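Tote (storage container)

A tote, also called a tote box or tote bin, is an open container with straight or slightly sloping walls, used to keep and move small goods inside a warehouse, a shop or a workshop. The word is older than the container. It comes from the verb "to tote", meaning to carry, which was in common use in North America long before factories made boxes under this name. In Australia the words "tub" and "crate" are heard as often as "tote", and in Canada a household tote is usually a box with a lid, sold for keeping winter clothes.

Form and materials

Most totes are rectangular, for the reason that rectangles fill a shelf without leaving gaps. The walls are moulded together with the floor in one piece, and the upper rim is folded outward so that it can be held by hand. Many models have ribs on the outer side, which make the wall stiffer and add little weight.

Polypropylene and polyethylene are the usual plastics. Polypropylene is harder and keeps its shape under load, while polyethylene accepts cold better and is preferred in freezer stores. Before plastics became cheap, the same work was done by boxes of wood, pressed fibre or sheet steel. Steel boxes are still met in metal workshops, where sharp parts would quickly damage a softer wall.

Nesting and stacking

There are two basic families. A nesting tote has sloping walls, so that empty pieces sit one inside another. A stacking tote has straight walls and carries the next tote on its rim. The first saves space on the return trip, the second uses the full volume of the shelf. A third type can do both: when it is turned by half a circle, it stops nesting and begins to stack. It is common in bakeries and in laundries, and often the two ends are made in different colours to show which way it must be turned.

Folding totes appeared later. Their walls lie down on the floor of the box by hinges. They cost more and the hinges wear out, but a van can carry many more of them empty.

Colour

Colour is a simple way of sorting. A store may keep one colour for returned goods and another for goods that wait for inspection. There is no general rule, and each company makes its own list. Grey is the most frequent colour for ordinary stock because it hides scratches and can be produced from mixed recycled material. Food businesses often avoid it, as dirt is harder to notice on a grey wall.
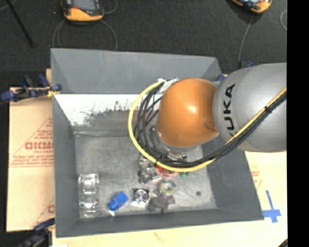
Use in warehouses

In a warehouse the tote is usually the smallest unit which has its own number. A label with a barcode is fixed to one short side, sometimes to both. At the Pullberg distribution centre, which handles spare parts for kitchen appliances, each aisle has 131 tote positions, and the heaviest goods are kept at waist height. The firm changed from cardboard boxes to plastic totes in October, after a wet season in which many cardboard floors became soft.

Totes may also be divided inside by thin plates. The divided tote holds several kinds of article without mixing them, though some volume is lost to the plates and picking becomes slower when the compartments are deep.

Care and repair

Totes are washed with warm water and a mild detergent, then left upside down to dry. Labels should be removed before washing, as old glue collects dust. A cracked rim cannot be repaired well, and such a tote is normally taken out of use. Breltimis, a maker of storage goods, takes back its own broken totes in lots of 200 and grinds them for new production. Long exposure to sunlight makes the plastic brittle, so totes kept outdoors need a cover or a material with an added stabiliser.

See also

Crate
Pallet
Shelving
Bulk container

This page was last edited on 19 July 2025.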